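Attribution and deniability in state cyber operations
Handout for session 4, tutor Ilham Yeoh
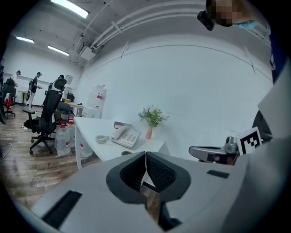
Surnora, 12/09/2021

Notes only, not a full script. Bring the reading from last time, we will need it.

Main problem: who did it, and who gets to say so? Technical evidence (reused code, server rentals, working hours in the logs) points to a group. Getting from a group to a government is a differnt step and mostly rests on secret intelligence.

Terms
attribution — technical, legal, political. Keep them apart in essays please
false flag — leaving clues that blame another state
plausible deniability — older than computers, see cold war lecture

Why name a state in public? Warn others, back up sanctions, please allies, please voters. Costs: you show what you can see, and the other side changes its methods. Some governments prefer a quiet word through the embassy.

Law. State responsibility needs control over the people who did it. How much control? Courts have disagreed. Read Govindasamy, pp. 150 to 201, skip the long footnote on p. 34 unless you are doing the law question.

Seminar task: the Dondon case paper. Port authority loses its booking system, two neighbours blamed, no proof published. Half the group argues for naming, other half against. Swap after the break.

Essay title: "Does public blame deter?" Drafts to Zulkifli Govindasamy by the end of November. Late ones go to the office in the Khoo building, not under my door.

Next time: expelling diplomats, and wether it acheives much.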